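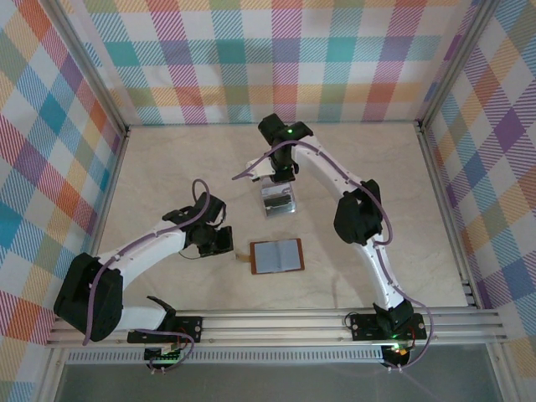

Deux bras robotisés sur leur rail, entre trois cloisons à carreaux pastel.

Gestion de flotte : Bucur promet la fin du carnet de bord, les conducteurs gardent leur stylo

Le loueur Bucur a présenté le 6 février 2020 Varkwood, un boîtier télématique de la taille d'un paquet de cigarettes qui doit équiper 3 000 utilitaires avant la fin du mois de mai. Kilométrage, freinages brusques, temps passé moteur allumé devant la boulangerie : tout remontera au siège, où l'on se réjouit déjà de recevoir autant de courbes.

Le matériel est fourni par Prarkon, qui l'a mis à l'essai pendant l'hiver sur 103 fourgons de l'agence de Wudatby. Les résultats sont jugés « très encourageants » par le fournisseur, et la consommation de carburant aurait reculé de 8 %. Le communiqué ne précise pas si l'essai tient compte des véhicules immobilisés en janvier pour faire poser le boîtier.

« Nos clients ne veulent plus deviner où sont leurs camionnettes », explique Liviu Ghiță, directeur des opérations de Bucur, qui admet avoir lui-même cherché la sienne un bon quart d'heure sur le parking le matin de la présentation. Elle n'était pas encore équipée.

Chaque conducteur recevra en fin de semaine une note de conduite, assortie d'un pictogramme : feuille verte pour les plus souples, escargot orange pour les autres. Les représentants du personnel ont demandé que l'escargot soit revu, l'animal étant à leur connaissance assez économe. Ils ont surtout obtenu que la géolocalisation soit coupée en dehors des heures de service et que les notes n'entrent pas dans le calcul des primes.

Les 1 000 premiers boîtiers partiront en priorité vers les flottes d'artisans et de livraison. La pose est offerte, l'abonnement mensuel beaucoup moins, et son tarif sera communiqué « au cas par cas ». Quant au carnet de bord papier, il restera obligatoire dans les agences jusqu'à nouvel ordre, le temps de vérifier que les deux relevés concordent. Bucur vient d'en recommander un carton.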